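Ostau library to stay open later from October

31 Mar 2018

The Ostau public library will add 6 hours to its week starting in October, the town said. The building now closes before most people in the Sernia district get home from work. A survey drew 367 replies, most of them asking for evening hours.
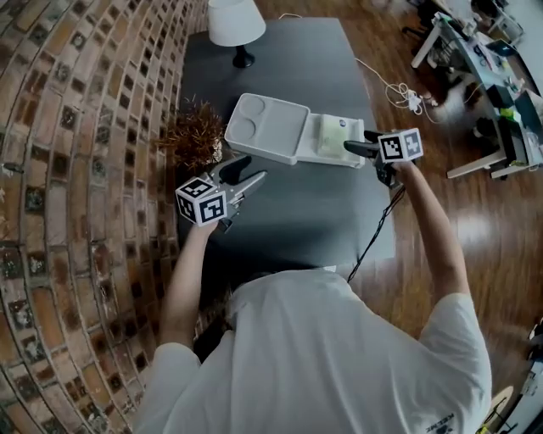 One reader wrote in to say that later closing only helps if the Costache bus line runs later too -- the last one leaves before dinner.

The town said it has asked the bus company about the schedule and has no answer yet. The reading room will also get 30 new chairs, and the magazine shelves will move to the Arkero Street side.
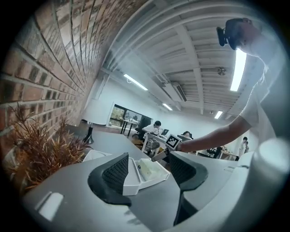
Parking

The lot behind the library has 54 spaces. It will stay free after the new hours begin.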